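Geltance 公開日 見学記録(遠隔操作・直接教示の工程)

2月の月曜、Geltance の作業棟で行われた公開日に参加した。受付は9時30分、見学は10時開始。午前は座学と遠隔操作の実演、午後は直接教示の体験とデータ確認の工程という構成である。展示会でよくある完成品のデモはなく、教示作業そのものを見せる内容だった。以下、当日のメモを整理したもの。社内共有用に書いたものをほぼそのまま載せるので、前提の説明は省いた箇所がある。

1. 座学
担当は教示チームの Kibet Rweyemamu 氏。説明は英語で、配布資料は日本語版があった。現在進めているのは「Korkari」という名称の卓上把持の課題群で、収録済みの教示は2152本。1本は、操作者が開始を宣言してから腕を待機姿勢に戻すまでを指す。途中で落としたもの、掴み直したものも削除せず、別の印を付けて残している。
掴み直しを残す理由を質問した。回答は、きれいな軌道だけで学習させると、少しずれた状態から復帰する動作を一度も見ないまま終わる、というもの。掴み直しの割合は資料に記載がなく、口頭でも非公開とのことだった。
課題の定義文は短い。「棒状の個包装を端から掴み、指定位置に置く」程度で、手順は書かない。どちらの端を掴むか、どの角度で入るかは操作者に任せている。角度まで指定した時期もあったが、操作者が指示文を気にして動作が不自然に遅くなり、やめたという。

2. 遠隔操作の実演
操作卓は二人掛けで、一人が腕を動かし、もう一人が記録の開始と停止、印付けを受け持つ。操作側の手元には小型の主腕があり、その関節角を作業側の腕に写す方式。力の提示はない。接触は映像と、指の電流値を示す細い棒グラフで判断する。
見ていて気になったのは、下降の最後の部分である。天板に近づくと操作者は必ず速度を落とす。平たい物を掴む場合は指先を天板すれすれまで下げる必要があり、ここで押し込みすぎると指の被覆が早く傷む。被覆は消耗品扱いで、交換の目安は2000回の把持。交換した日は最初の数本を捨てるとのこと。新しい被覆は摩擦が違い、同じ操作でも物の回り方が変わるためである。
照明の映り込みについても質問が出た。艶のある天板では反射の位置が視点で動き、物の輪郭と紛れることがある。つや消しのシートを敷けば見やすくなるが、使用先の机がつや消しとは限らないので、天板は数種類を入れ替えて収録しているという回答だった。

3. 直接教示の体験
午後は7人ずつの班に分かれ、実際に腕を手で持って動かした。重力補償が入っており、持ち上げる際の重さはほとんど感じない。ただし手首の回転だけは抵抗が残り、細かい向き合わせには慣れがいる。自分の番では、縦に入れるつもりが斜めになり、指の片側だけが先に天板に触れた。
直接教示では操作者の手が映像に入る。このため Geltance では一度手で動かして関節角を記録し、同じ配置に物を戻してから腕だけで再生し、その再生時の映像を学習に使う。物を戻す精度が問題になるが、配置写真を半透明で重ねて合わせる簡単な画面を用意していた。名称は Rimberg。見た目は素朴だが、実用上はこれで足りそうに思えた。
遠隔操作と直接教示のどちらが良いかという質問には、明確な答えはなかった。速さは遠隔操作、初心者の立ち上がりは直接教示、という使い分けに見えた。当社で試すなら、まず直接教示で課題の難所を把握し、そのあと遠隔操作で本数を増やす順序が妥当と考える。

4. データ確認
収録した教示は、操作者以外の者が全数を目視で確認する。確認項目は、開始姿勢、把持の成立、置いた位置、終了姿勢。映像は4倍速で流し、把持の前後だけ等速に戻す。等速区間は指の開度から自動で切り出している。
当日分は午前の時点で67本。差し戻しの扱いを見せてもらったが、理由の多くは終了姿勢の戻し忘れだった。把持の失敗より多いというのは意外だった。操作者は物を置いた時点で気が抜ける、と Kibet 氏は話していた。対策として、待機姿勢に戻るまで停止の操作を受け付けないように変更する予定らしい。
確認画面は外部の Kaufmann に委託して作ったもので、印の修正履歴が残る。誰がいつ「失敗」を「掴み直し」に変えたかまで追える。当社の表計算での管理とは差が大きく、ここは早めに手を付けたい。

5. 質疑から
・操作者の訓練期間は2週間。最初の3日分の記録は学習に使わない。
・連続操作は45分まで。それ以降は下降時の押し込みが増える。
・物の配置は乱数で決めず、操作者以外が手で置く。置く人は毎日替える。
・包装の艶が強い品は距離センサの値が欠けやすく、映像側に頼っている。

6. 当社への持ち帰り
掴み直しに専用の印を付けることは、すぐにできる。課題の定義文から角度の指定を外すことも同様。被覆の交換時期は把持回数を取っていないので、まず計数から始める必要がある。再生方式の直接教示は、腕の繰り返し精度を測ってから判断する。
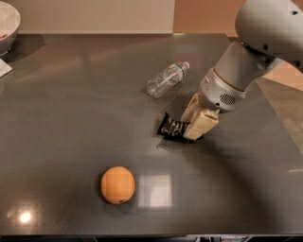

計数については、指の閉指令を記録側で数えれば追加の部品は要らない。空振りも含まれてしまうが、交換の目安に使うだけなら許容できる。次の打ち合わせまでに既存の記録から過去分を集計し、被覆の傷みと突き合わせておく。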